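Chapter 4
When a Machine Takes the Broom

Learning goals
After this chapter you should be able to describe how a cleaning job is divided into tasks, and explain what remains for the worker when some of these tasks are given to a robot.

4.1 A small job with many parts

At the Eturton day nursery, the cleaning of the floors was always the work of Azadeh Shirazi. Her job description had one line for it: "sweep the rooms and passage." When the firm Dornar began its trial with a two-armed robot in September, this one line had to be written again as 12 separate tasks.

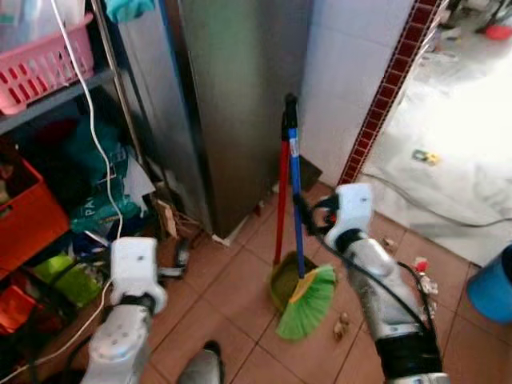
Many of these tasks were never on paper before. Shirazi knew them by habit. She knew which things on the floor are waste and which must go back to a child, and she knew how to reach into a narrow corner without knocking anything over. For the engineers this knowledge was new, and they needed several meetings with her to collect it.

4.2 Holding the tool

A person picks up a broom and does not think about the hand. For a robot, the grip is a task of its own, and it comes before any sweeping.
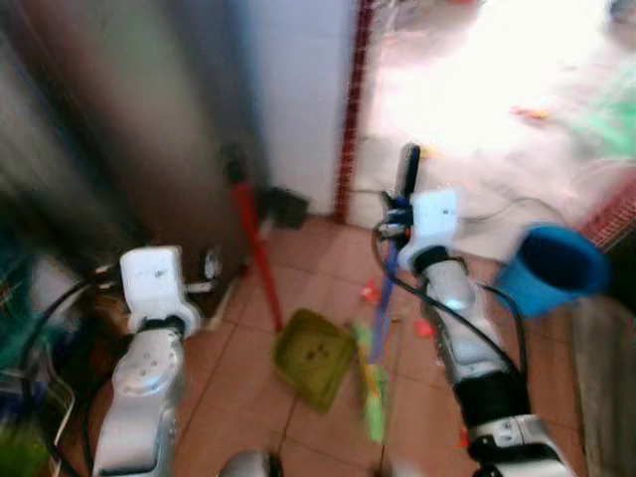

Figure 4.1 The right gripper holds the broom. The dustpan lies on the floor tiles.

During the trial Shirazi spent less time bending down and more time watching. She told us that her back was thankful, but that she was more tired in the evening. Watching a machine asks for steady attention, and her old work left her mind free.
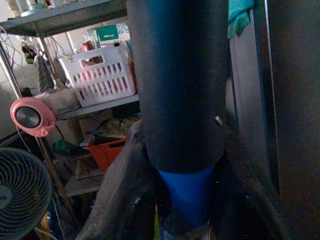

Figure 4.2 View from a camera at the gripper, with a dark object with a blue end between the two fingers.

The wage question also came up. Dornar paid 70 hours of training, but the nursery kept her in the same pay group. We return to this point in Section 4.5.

4.3 Two hands, one task

Sweeping into a dustpan needs both hands to work together. Before you read further, write down each step you make when you do it at home, and mark the steps where you look before you move. 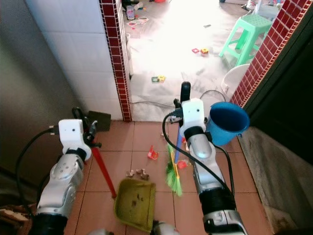
4.4 Who decides what is waste?

Under the new plan, Shirazi makes this decision and the robot follows it. Her title was changed to "floor operator," a name she did not choose.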